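4. Covering and Marking the Table

Read this section through once before you cut anything. The roll of kraft paper supplied with your Kustham table kit is long enough for two coverings, and most people use the first one as practice whether they planned to or not.

1. Clear the table and wipe it down. Crumbs under the paper will make themselves known for as long as the paper lasts.

2. Unroll the paper with the curl facing down. Weight the corners and leave it overnight if you have the patience. Rosemarie Fröhlich, who wrote the first edition of this guide, recommended an hour. She also recommended ironing, and we have taken that page out.

3. Pull the paper snug and fasten it along the edges.

4. Lay the dark blue tape in one direction first, all the strips, then go back and lay the others across them. Press down each crossing with your thumb.

Note: The cells should come out roughly square. If yours are plainly oblong, check that you haven't been reading the wrong side of the ruler. 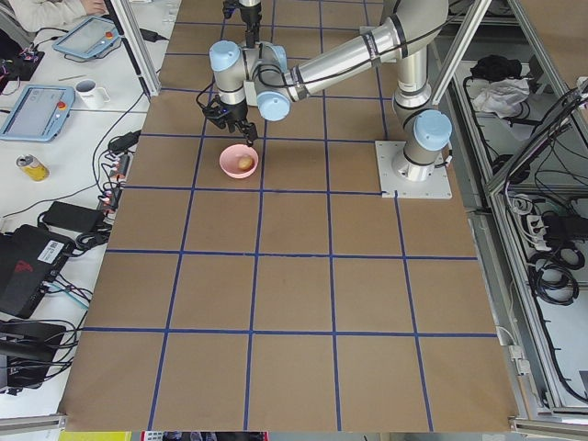
5. Set each bowl inside a single cell, clear of the tape. A bowl parked across a line belongs to two cells, and whoever keeps your log will have to pick one.

6. Put in the contents last. Small, light items roll when the bowl is moved, so move the bowl first.

CAUTION: Do not peel tape off kraft paper quickly. The top layer of the paper will go with it. Pull low and slow, or lay a fresh strip over the crooked one and say nothing.

Replacement paper is part 256, tape is part 27. The Sperling tape fits too, though it costs more and is no bluer.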